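Home | Guides | Laundry Care | Shop | Contact

Kamis Folding Guide
Section 4: Folding a T-shirt

Start with one shirt and take your time. Once this fold clicks, a whole drawer goes quickly, and it looks wonderful!

1. Clear a flat surface. A plain white tabletop is great, because every wrinkle shows up.

2. Drop the shirt on the table just as it comes out of the basket.

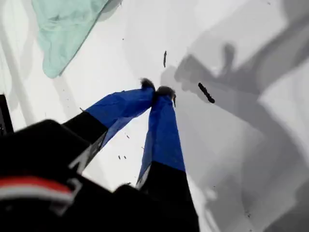 Fig. 4-1. Pale green cloth on a white surface.

3. Find the collar first (it loves to hide) and pull it away from the rest of the fabric.

NOTE: Set the Doltia board aside for now. You'll want it in Section 5. 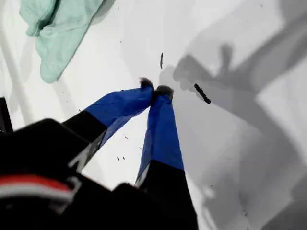
4. Smooth from the middle out with flat hands. Don't tug at the hem.

CAUTION: Never iron over a printed design.

5. Open out any sleeve that has folded over onto the body, then free any corner that is caught.
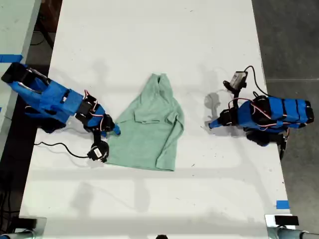

6. Fold both sides in to the center, bring the hem up to the collar, and turn the shirt over.

Comments

foldingfan: Did my whole August vacation pile this way. Love it!

Noh: Does step 6 work for long sleeves?

tallshirts: Yes, fold the sleeves straight down first.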